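Gulteden residents' group questions "finished" claim on street repairs

Group asks to see the inspection sheets before the next stage is signed off

GULTEDEN, April 24, 2020 – The Gulteden Street Users' Group today called for the publication of all inspection records for the resurfacing scheme known as Neltalico, which the contractor, Aidoo, has declared complete on its first stretch.

The scheme covers 1481 metres of residential road. According to Aidoo's last progress notice, 686 metres are "restored to full standard". The group has read that notice several times and still cannot find a definition of "full standard", or the name of the person who decided it had been met.
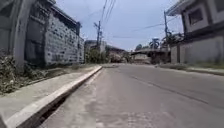 "We were told to expect a road that would need no attention for years," said Haris Golob, who speaks for the group. "What we have is a road with cracks in it and a notice telling us it is done. Perhaps there is a good explanation. We would like to read it, with a signature at the bottom."

The group does not claim that every crack is a fault. Concrete and asphalt both move, and some of the marks on these streets may be harmless. But the progress notice makes no mention of cracks of any kind, harmless or otherwise, and members find it hard to believe that an inspector could walk the route and have nothing to write down.

There are also doubts about the edges. The original plan promised clear kerbs, open gutters and a footway that people could use along the whole route. Kerb painting was listed as a separate item and appears to have been given priority. Clearing weeds and debris from the strip beside the road was listed too, and the group asks when that work is meant to happen.

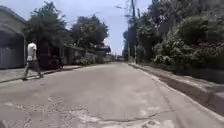 A pedestrian on the roadway, with the raised pavement and low kerb running along the left side.

Aidoo has said that a surface treatment called Fluvomeck will be applied in September and will deal with "minor cosmetic matters". The group has asked for test results from any other street where the product has been used. It has so far received a leaflet.

"A leaflet is not a test result," said Golob. "If the treatment works, show us where. If it only changes the colour, say so and charge us less."

The group is asking for three things: the dated inspection sheets for the finished stretch, a written list of defects with the repair proposed for each, and a delay to the second stage until both have been made public. Some 50 households have signed a letter in support.

Copies of the letter and the progress notice are available from the group on request.

Ends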